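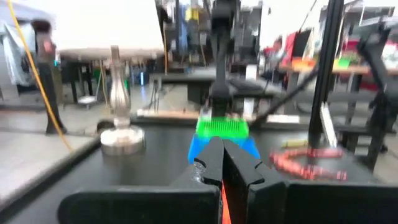

Do I have to be online to set up Brikex?

You need a connection for the first sign-in and for the very first backup, and after that you can add, move and lend things with the wifi off. Brikex saves up your changes and sends them when it next gets the chance.

Section 3: Getting your cupboard into Brikex

I'm going to assume you've installed the program and made your account (Section 2, if you haven't). What's left is telling it what you own and where you keep it. I've done this for my own house twice now, once properly and once very badly, so the order below is the order I wish I'd used the first time!

Before you start

Pick one cupboard. Please don't pick the loft. I picked the loft, and I had a hallway full of boxes for most of April and a list in which "misc cables" appeared under five different spellings. A cupboard you can empty and refill in one go is plenty, and if you hate the way you've set things up you can wipe the list and begin again without crying.

You'll want:

a phone or laptop with Brikex on it
a roll of labels (any will do, I use the cheap white ones)
a pen that doesn't smudge
a clear bit of floor or table

3.1 Make your first list

1. Open Brikex and press New list. Give it a dull name you'll recognise later, such as Hall cupboard. I called one of mine Tristuvness after a holiday cottage and then couldn't remember what was in it.
2. Choose Household, Club or Lending. You can change your mind afterwards, but going from Lending to Household throws away the due dates.
3. Press Save. The list shows up on the left with a grey dot, which goes green after the first backup.

Note: names can be up to 50 characters long. Anything past that gets chopped when you print labels, although it still shows in full on the screen.

3.2 Add your locations
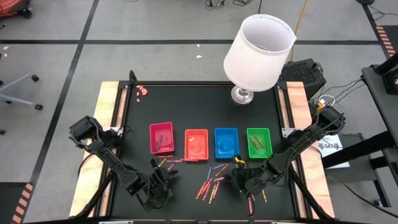

Locations are simply the spots where things live, and I'd always add them before the things themselves, as every item asks for one and it's a pain going back. A location can be as big as a shed or as small as a pot. My rule is that if you'd point at it when telling someone where to look, it deserves its own entry. Take the pink, orange-red, blue and green baskets in the photo: I'd make four locations and name them by colour, so the single dark crayon goes under Pink and the pair of brown ones under Green. Blue has nothing in it and I'd add it all the same. Brikex doesn't mind an empty location, and it'll sit there waiting until you find a use for it.

1. With your list open, press Locations, then the plus sign.
2. Type a name. Colour or position works well (Blue, Top shelf, Left drawer). Contents work badly, because contents move.
3. If the location sits inside a bigger one, choose that under Inside. You can go a few levels deep, but I've never needed more than three.
4. Press Save and next to carry on adding, or Save to stop.

Caution: deleting a location also deletes whatever is listed inside it. There is a warning box, I know, but it looks a lot like all the other boxes. Move the items out first.

3.3 Add your items

Right, the long bit. Put some music on.

1. Press Items, then the plus sign.
2. Type what the thing is in the words you'd use when hunting for it. Hina Kakakhel tested this part for me and had entered her "adhesive dispensing tool", then spent ages searching for "glue gun".
3. Choose a location.
4. Put in how many you have. If you leave it blank Brikex assumes one.
5. Add a picture if you like (optional, and it does make the backup slower).
6. Press Save and next.

Work in batches of 10 or 12 and then have a stretch. You can also paste a whole column in from a spreadsheet, which is covered in Section 5, though typing a few by hand first helps you spot where your names are muddled.

Note: for things that come in sets, like spanners or jigsaw pieces, make one item for the set. Tamer Fakhoury wrote to me after entering all 18 of his drill bits one by one, and I still feel bad about it, so there's now a Set tick box just under the number.

3.4 Print and stick the labels

1. Press Labels and tick the locations you want. Leave the items unticked unless you're lending them out.
2. Print one page on ordinary paper first and hold it up against your label sheet. If the text sits too low, change Top margin by one step and try again.
3. Print for real, and stick each label on the front of its box, basket or shelf. Lids get swapped!

Caution: don't use the sticky labels in a printer that's just done a long run. They can peel off inside when it's warm, and fishing them out is miserable.

3.5 Make the first backup

1. Get yourself online.
2. Press Backup, then Back up now.
3. Wait for the dot beside your list to go green before you close the program.

If the dot stays grey, sign out and back in, then press Back up now again. A red dot means the backup was refused, and the reason is written under Messages. Most often it's a picture that's too large, so take that one off and have another go.

Sharing a list with the rest of the house is in Section 4.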